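Small Chores, Slow Progress
May 1, 2024

The question put to the Kashindye automation program is a plain one: can a machine take over the dull jobs at the end of a shift? After 783 trials at its Brernberg site, the program's answer is a qualified yes for some tasks and a clear no for others.

Sorting parts of one shape into one bin is close to solved. Wiping a counter is not. Between the two lies a large group of jobs that any new employee learns in minutes, among them returning capped tubes to a rack on a bench that holds other things as well.

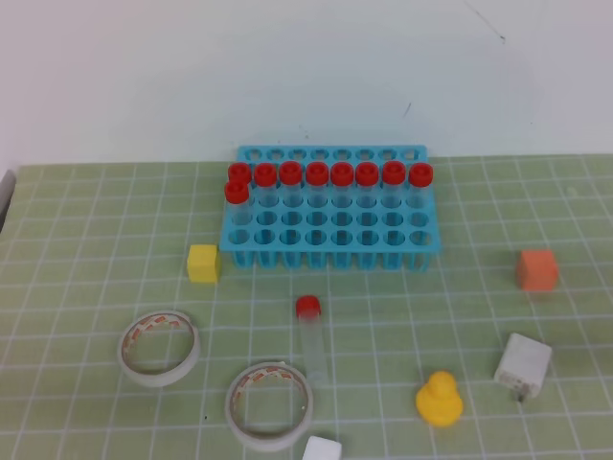

Nine red-capped tubes stand in the rack; a tenth lies on the mat among tape rolls, blocks and a rubber duck.

Clear material remains difficult. A camera may find the cap with ease and still misjudge the body of the tube, and a small error in angle is enough to miss the hole. Floltar, the control software under review, placed the tube correctly in 700 of the trials. Staff at the Kisirmont plant, where the system may be installed, have asked for a better rate before they give up bench space.

The program will run 6 further tasks in August, 4 of them drawn from household work. Folding towels is first on the schedule.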